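Bollbridge town currency passes 1,651 members as Wevero scheme enters its fourth year

Local money that stays local is winning over shoppers, traders and savers

The Bollbridge Exchange is delighted to announce that its local currency, the wevero, now has 1,651 members, the highest number since the first notes went into tills. Membership is open to anyone who lives, works or studies in the town, and new sign-ups have been strongest among people under thirty, a group we had found very hard to reach with paper notes alone!

The wevero is backed pound for pound by sterling held in a separate account. For every wevero in circulation there is a pound in the bank, and members can swap back whenever they like at the Exchange counter on Dursun Street. No new money is created and no one is asked to trust a promise. We are often asked whether a town currency can lose its value. It buys what a pound buys, so when prices rise at the greengrocer they rise in both, and we have never claimed otherwise.

What the wevero does change is where the money goes next. A trader who takes weveros has a good reason to spend them with another trader nearby, and that is exactly what has been happening. In the latest members' survey, 80 per cent of participating businesses said they had found at least one new local supplier through the scheme - a bakery buying its eggs from a farm just outside town, a print shop using a Bollbridge bookkeeper, a café switching to a local window cleaner. These are small orders, but they come round every week and they add up.

From June, members will also be able to pay by phone using Goveo, the payment service chosen after a long trial with market stallholders. Payments will clear straight away and there will be no charge to shoppers. Traders will pay nothing for the first 6 months, after which a small flat fee will cover the running costs. Paper notes are staying, and the Exchange will go on printing them for as long as people want them in their pockets.

The scheme is also opening its first loan fund. Members who hold more weveros than they need can place them in the fund for a fixed term, and businesses can borrow for stock or equipment. The fund will start small, with four loans in the opening round, so that everyone can see how repayments work in practice before it grows. Full terms, including what happens if a borrower cannot repay, will be on display at the counter.
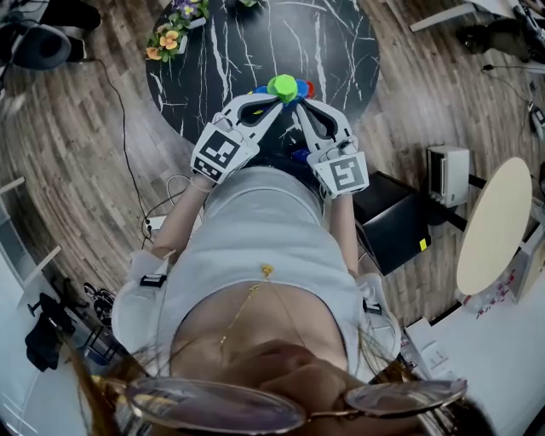

One stallholder on the Saturday market said she had been doubtful at first and had expected to be left with a drawer full of notes she couldn't use, but she now pays her pitch fee and most of her packaging bill in weveros. She would still like to see the energy suppliers accept them, and said so twice!

We would like that too. Talks with larger firms are slow going, and for now members should expect to pay national companies in sterling as before. Business rates and other taxes are also payable in pounds only.

Anyone wishing to join can do so at the Dursun Street counter with proof of a Bollbridge address, workplace or college. Traders interested in Goveo can ask for a starter pack at the same desk.

ENDS

Notes to editors

The wevero is a voucher scheme and is not legal tender. Sterling held against weveros in circulation is kept apart from the Exchange's own running costs. Sample notes are available for photography on request from the Bollbridge Exchange press desk.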